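Planning for Robot Equipment
Handout 2: Budgeting a sidewalk and street rover
Revised 09/12/2022

Read this before you open a vendor quote. The Skuvatano and Gradov brochures are on the course page. Treat both as advertising.

What the quote covers

Gradov lists its spare wheel set at $402 and puts it on a separate sheet from the rover. Skuvatano includes the wheels but charges $671 a year for map updates, starting in month one. Neither price tells you what a working day costs. Put both on the same line of your worksheet, over the same period, before you compare anything.

Match the spec to the street

Vendors like to sell for the worst case. You will be offered the upgraded suspension, the long-range sensor and the crowd package in one bundle. Ask which of them your route calls for. A residential street with no painted lane lines, lawns on both sides and a curb edge that is rough and crumbled in places raises plain questions. Can the rover hold its position without lane markings? What does it do where grass grows over the curb? Does heavy tree shade bother the camera? I have yet to see a brochure answer the first one.

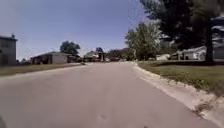
Costs that get left out

Operator hours. "Autonomous" in the Tuncer proposal still meant a person watching a screen. Budget the full wage.
Batteries. Plan on 2 per rover and ask for the replacement price in writing.
Shipping for repairs, both ways.
Permits and insurance. Call the city yourself.
Training. The free session is usually a video.

Lease or buy

Pletis will push a lease. Read the return clause first, then the damage clause. If "normal wear" has no definition, assume the vendor gets to define it.

For December

Bring a one-page budget for a single rover on a route you have walked. Mark every figure that came from a vendor with a V. If most of the page is V's, make more phone calls before you hand it in.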